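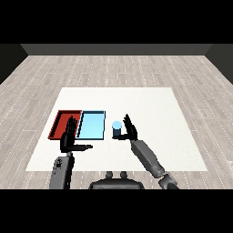 A family should be able to read the notice of their grandmother again after ten years and not find a payment page in front of it, Oanh Lâm told the guests in Gadby, and with this wish the new notice archive of Tomić Funeral Home was opened to the public.

Tomić Opens Free Archive of Death Notices for Gadby and Wenton

GADBY. Tomić Funeral Home announces that its archive of death notices is now open on the internet for all readers, free of charge and without registration. The archive holds at present 601 notices. They come from the two towns in which the company works, Gadby and Wenton, and the oldest were typed again by our office from paper copies.

Until now, most of these notices were printed one time in a local paper and after this they were difficult to find. Many families kept a cutting in a drawer or in a Bible. Others who moved away have written to us and asked if we still have the text. We usually had it, but it could take our staff a full morning to look through the folders.

The archive can be searched by family name, by maiden name, by town and by year. A search by place of burial is in preparation and should be ready in May. Where the family has agreed, the page also gives the time and place of the original service and the charity which the family chose for gifts in memory.

For new notices the following rules are valid. A notice of up to 200 words is included in every funeral arranged with Tomić, burial or cremation, and there is no extra cost. Longer notices are possible up to 800 words, and for these a one-time fee is asked. The text stays in the archive without a yearly payment. The family receives a draft by e-mail or on paper and nothing is published before one member of the family has signed it.

Families who used another funeral home can also send a notice. In this case we ask for a copy of the death certificate or of the printed notice, so that we can compare the dates and the spelling of the names.

Corrections are free for all. If a grandchild was forgotten or a name is written wrong, please call the Gadby office before 4 p.m. and the correction is normally made on the same day. A family may also ask that a notice is removed. We will do this when the request comes from the next of kin in writing.

The pages for the archive were built by Grudstead, which also takes care of the storage and the daily copy. There is no advertising on the pages. Readers can leave a message of sympathy, and each message is read by our office before it appears.

Persons who do not use a computer can visit the Gadby or the Wenton office, where a member of our staff will search for them and print the notice. Large print is available on request.

Contact for the press: Tomić Funeral Home, Gadby office, attention "Notice Archive." Requests for interviews are answered in the order in which they arrive.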